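The long wait for a helpful pair of hands

There is a particular kind of showroom that doesn't look like one, and Brernham's is it. You go up a flight of stairs beside a tile shop, sign a clipboard, and find yourself in a carpeted room that might once have held an insurance office. I had been picturing a warehouse, with forklifts and a hi-vis vest for visitors. I was handed a cup of tea instead, and a biscuit, and told to ask whatever I liked.

What I had come to ask about was Sorna, the sorting and handling service Brernham has been offering to small workshops since May. If you run a parts recycler, a repair shop or one of those family businesses that strips down old cars and sells the good bits on, you'll know the problem it is meant to solve. Stuff arrives in no order at all. Somebody has to pick each thing up, turn it over, decide whether it's worth anything, and put it where the next person can find it. It's dull work and it's hard on the wrists, and in my own years behind a parts counter (a long time ago now, and I still can't walk past a bin of odd bolts without having a rummage) it was always the job that got left until Friday's mess had become next month's mess as well.

Big factories dealt with all this ages ago, of course, by making sure that every part turned up facing the same way. A small shop can't do that. So the pitch with Sorna is that you don't buy a machine and rebuild your premises to suit it. You pay a monthly fee, Brernham sets up a work area with you, and the system is taught your parts, on your sort of bench, before it is let loose on a real day's work.

The teaching is the bit I found most interesting, and I'll admit I had expected it to be all typing. There is some typing. Mostly, though, it is a matter of laying a part down, having it handled, laying it down again a little differently, and having it handled again, over and over, until the thing can cope with a part that has landed at a silly angle. The people running the session had the patience of good primary school teachers. I lasted an hour before I wanted to tidy something.

A good deal of thought goes into where the work happens. Zones are marked out in tape, on the benches and on the floor, and a fair portion of the setup fee goes on getting those zones right for the size of the goods coming through. A workshop that deals in alternators wants a different layout from one that deals in trim. Wheel covers, I was told, are a good test for any handling system, being light, broad and full of holes, and I can well believe it. I've dropped enough of them myself.

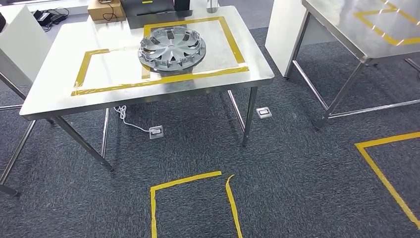

Bednarek, a wrecking yard that took Sorna on in its first weeks, wrote to me that the taped areas were what won the crew over, which I hadn't expected at all. The message went on for two pages, and the gist was that people had been nervous of sharing a room with something that moves by itself, and that once there was a clear line to put things inside, they stopped fretting and got on with it. "We'd have paid for the tape and the tidy-up alone," it finished, "but don't tell Brernham that." (I have told Brernham. They laughed, a bit.)

The same message had a grumble in it too, and I think it's a reasonable one. Teaching the system a new kind of part takes longer than the brochure would have you believe. Bednarek had hoped to add a new item over a lunch break and found it was closer to a full day, particularly with anything shiny. Brernham's answer is that reflective parts and reflective benches are harder going for cameras, and that customers can ask for a matte bench mat at no charge. It seems to me that if the mat helps that much it ought to be in the box to begin with.

Now to money, which I know is where half of you skipped to. The setup fee is $2,635, and that covers the first visit, the layout of the work area and the teaching of up to 47 kinds of part. The monthly fee depends on your hours, and you can pause it for up to 3 months in a year, a kindness to anybody whose trade goes quiet over winter. There is no minimum number of benches. The contract runs to 13 pages, a couple more than I'd like, but I read it over a very slow pot of tea and didn't come across anything that made me wince, apart from the call-out charge for country customers. If you're more than a couple of hours from the nearest technician, ask about that before you sign anything.

How does it compare? The obvious rival is Flirkeo, which sells its kit outright and leaves you to get on with it. I've a soft spot for Flirkeo. The manual is lovely, properly written, with diagrams that somebody has cared about, and if you have a tinkerer on staff you'll very likely save money in the second year. But you do need that tinkerer. Most of the small shops I know have one person who is good with computers, and that person is already fixing the printer, the phones and the owner's daughter's laptop. For them, having Brernham on the other end of the line is worth a fair bit.

I did wonder about jobs, and I asked, and I got the answer you'd expect, that Sorna takes the tedious part and leaves people free for the rest. I've heard that one before and so have you. In a yard the size of Bednarek's, where they couldn't fill the sorting position for love or money, I'm inclined to accept it. In a bigger place I'd want to hear from the staff before I heard from the owner, and I'd want the owner out of the room while they talked.

My advice, for what it's worth, is to book a trial session and bring your own parts. Bring the awkward ones, the greasy bracket and the thing with the bent tab, and that one plastic cover that has never sat flat in its life. Brernham doesn't mind, and you'll learn far more from an afternoon of that than you will from me. Trial sessions are free until 27th October and after that they'll be charged, though the cost comes off your setup fee if you go ahead. Parking is round the back, behind the tile shop, and the stairs are steep, so if you're bringing a gearbox, ring first and ask for the goods lift.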